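Pesquisar neste blog

Notas de recolha: gavetas, garrafas e rótulos no chão

Em setembro passámos a recolher demonstrações por teleoperação no apartamento de testes da Vekard. O plano era simples de escrever: 6 tarefas de cozinha e arrumação, 768 episódios no total, divididos por igual entre tarefas. Ficam aqui as notas sobre o que mudou entre o plano e a prática, sobretudo na segmentação e na anotação.

O gravador é o Godero, na versão interna. Guarda as imagens da cabeça, os estados das juntas dos dois braços, os comandos das mãos e um canal de eventos. Tudo é alinhado pelo relógio do controlador. A primeira versão alinhava pela hora de chegada das mensagens, o que introduzia um atraso variável entre imagem e ação. Os episódios dessa versão foram retirados do conjunto de treino e servem só para testar o leitor de ficheiros.

Cada tarefa tem uma posição de partida para a base e um nome curto em inglês, igual ao do campo de instrução. A variação que nos interessa está na aproximação e no contacto, pelo que a base deve partir de um ponto conhecido, com um pequeno desvio sorteado pelo Wako antes de cada episódio.
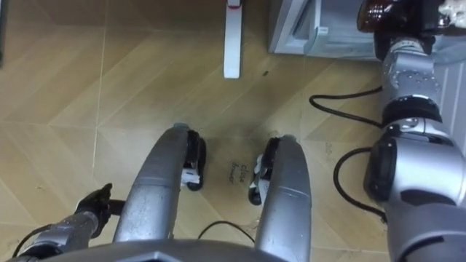
Marca "close drawer" no chão, entre as rodas.

O sorteio do desvio é registado no cabeçalho do episódio. Se o operador não conseguir alcançar o alvo a partir da posição sorteada, o episódio é marcado como inválido e a mesma semente é repetida mais tarde. Eliminar essas sementes enviesaria o conjunto para as partidas fáceis, e a política treinada no primeiro lote mostrava precisamente esse defeito: acertava com a base centrada e hesitava fora disso.

Quanto à duração, o limite é de 600 passos por episódio. As tarefas de fechar ficam bem abaixo. As que envolvem o frigorífico aproximam-se do limite, por terem mais fases e por exigirem que os dois braços partilhem um espaço apertado. 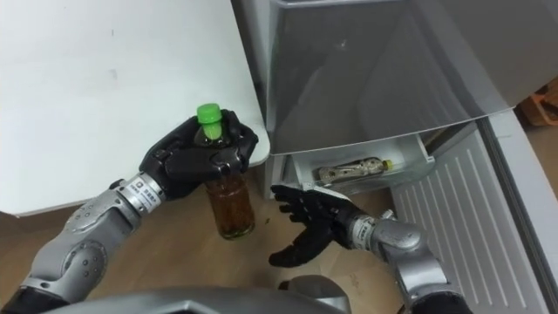
A segmentação por fases foi a parte que mais trabalho deu. O anotador tem de indicar onde acaba "agarrar" e começa "transportar", e dois anotadores raramente escolhiam o mesmo instante. A regra atual usa o estado da mão: a fase muda quando os dedos estão fechados sobre o objeto e o comando de fecho estabiliza. Com a garrafa de vidro de tampa verde o critério é razoável, porque os dedos ficam fechados em torno do gargalo e dos ombros e a silhueta da mão é legível na imagem da cabeça. Já uma garrafa de plástico deitada na gaveta transparente é um caso pior para o detetor automático: transparente sobre translúcido, com o rótulo e a tampa amarela a fazerem quase todo o contraste. Nesses casos, a fronteira é confirmada à mão.

A outra mão também precisa de anotação. Uma mão aberta, de palma para cima, junto à gaveta tanto pode ser preparação para puxar como simples espera, e o operador nem sempre sabe dizer qual das duas foi. Acrescentámos um terceiro valor, "indeterminado", que o treino ignora na perda auxiliar. A alternativa de obrigar a escolher produziu etiquetas com ruído sistemático.

O armazenamento está no Ornus, com uma versão por lote e sem edição no lugar. Uma correção de etiqueta gera um ficheiro novo que aponta para o episódio original. Ocupa mais espaço em índices, mas permite repetir um treino antigo com as etiquetas da altura.

Pendentes para o próximo lote:

- rever as sementes inválidas ainda por repetir;
- passar de 6 para 8 tarefas, se o alinhamento temporal se mantiver estável;
- medir a concordância entre anotadores só nas fases de contacto;
- separar no cabeçalho o desvio pedido do desvio obtido pela base.

O último ponto já está implementado no Wako e falta atualizar o leitor.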